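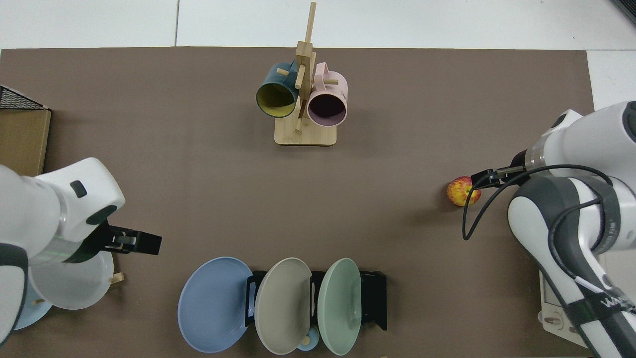
Who can join the Mivham robotics club?

Any student of the school from grade nine and up can join. You do not need to know programming before you come. In September we make a short introduction for new members, and after it everyone chooses a group.

What are the groups?

There are two at the moment. The Bradska group prepares for the regional competition. The Furkel group works on household tasks with two arms, for example putting plates in a dish rack or hanging mugs. You can change your group one time in the school year, please speak first with Imani Tran.

Do I need my own laptop?

The club has laptops for the arms, and these must stay in the room. For homework and for writing your report you can use your own computer or the ones in the library.

What does it cost?

The fee is 27 dollars for the year. It pays for small parts, tape and printing. If the fee is a problem for your family, write to Dwayne Zamora and he will arrange it privately.

How do we train the arms to do a task?

One student guides the arms through the task and the computer records the movements. We call one such recording a run. For each task the group collects 100 runs before the first training. Last year's group finished with 831 good runs in total, and new members may use them for practice.

What is a good run?

A run is good when every object ends in the place written on the task card and nothing was dropped. If you drop a mug or a plate, stop the recording and mark the run as failed. Please do not delete it, the failed runs are also useful for us.

May I change the position of the objects between runs?

Yes, and you should. Move them a little each time, but keep them where both arms can reach. The start position is written in the group notebook.

How long is a meeting?

A meeting takes 90 minutes. Please plan the last part of it for cleaning up and for charging the laptops.

Is it safe?

Before your first turn you must pass the safety talk. Long hair is tied back, and hands stay off the mat while an arm is moving. Every student must know where the stop button is.

Can parents visit?

They are welcome at the open evening on May 27, 2021, in the Sorensen room. For other visits please ask Imani Tran in advance.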